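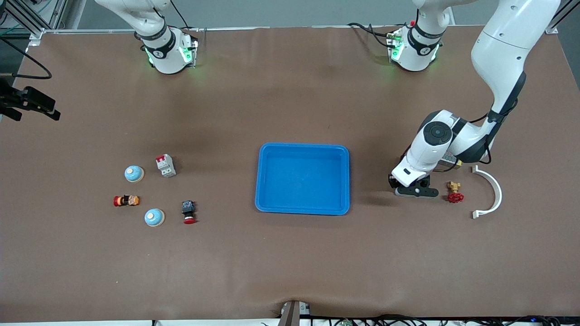
Odd parts out on the brown mat. Blue domes, breaker, red button and the coloured one to the left, valve over to the right.

Workshop notebook, Munis, September

Carrying on with the small parts. The old Trornon cabinet has to be cleared before the new drawers go in, and the stock list says 800 items, which was true when somebody last typed it up and probably not since. Ordinary stuff (terminals, ferrules, glands, fuses) went straight into labelled bags. What is on the mat is from the odds and ends drawer.

Notes on each, so the decisions are written down somewhere.

Breaker, white, modular, red toggle, small red label. Goes with the panel spares. Do not put it back into service on anything live until it has been tested. Its history is unknown and the list only says "breaker, misc". Fine for the Clarport demonstration board, where it would be switching nothing more than a lamp circuit.

Push-button, black square body, red mushroom head. Wanted for the same board. Check the contact block with the meter before wiring: the list doesn't say whether it is normally open or normally closed, and we were caught out by that on the last board. Also check whether it latches. If it does, label it as such on the front plate.

Blue domes. Still undecided. Pale blue, lighter round top, and they could be caps off push-buttons or they could be small bells. The stock list has "caps, blue, Urio" with quantity 2, so that may be them. Tried to find the Urio leaflet in the filing drawer and got as far as the pump section. Bagged as "blue domes, see notebook" for now. If they are caps they want to go in with the switch fronts and not under plumbing, where the list has them.

The small red, orange and yellow one with the dark end. No idea. Could be an emergency-stop switch, could be off a toy. No line on the stock list that fits it. Left it out on the shelf by the door with a note. If no one claims it by the end of the month it goes in the junk tin -- not the bin, the junk tin.

Valve, brass, red handwheel. Nothing to do with the electrical drawers. It belongs with the plumbing bits for the rinse sink. Put it on the opposite side of the mat so it wouldn't be bagged with the switches. To do: work the handwheel through its full travel, look at the threads, measure them and write the size on the tag. The last valve in that box had a size on the tag that was wrong, and it cost a trip to the merchant.

On the mat itself. The brown is good for this kind of sorting. White and blue parts show up well on it and little screws don't roll the way they do on bare bench. Dark bits are harder to spot, so run a hand over it before packing up. I would like a second one for the soldering bench if the budget stretches.

Drawers. New layout as agreed:

Top row: switches, buttons, caps, lamps
Second row: breakers, fuses, DIN rail bits
Third row: terminals, ferrules, glands
Bottom: valves and fittings, heavy things generally

Dividers come in packs of 12, and one pack does the top two rows. Bottom row doesn't need them. Labels to be printed, please, no more pencil on masking tape. I allowed 20 minutes for the odds and ends drawer and it took most of the morning, so allow more for the one underneath, which is fuller and has cable offcuts in it.

Stock list needs changing as follows: "breaker, misc" to "breaker, modular, white, untested". "Button, red" to "push-button, red mushroom head, black square body". Valve moved to plumbing. Domes left as they are until somebody finds the leaflet.

Still missing: the small meter leads and the key for the Trornon cabinet's lower door. The door is open at the moment. Don't shut it.

Comments

Bench user: The Urio leaflet is in the pump section, you were nearly there. It's folded inside the pump one.

Stores: Can the valve wait before it's tagged? I have the thread gauge until this afternoon.

Bench user: Key for the lower door might be on the hook behind the fire blanket.

This site uses cookies to remember your login. Accept | Settings

Munis workshop notebook | Contact the workshop | © Munis | Back to top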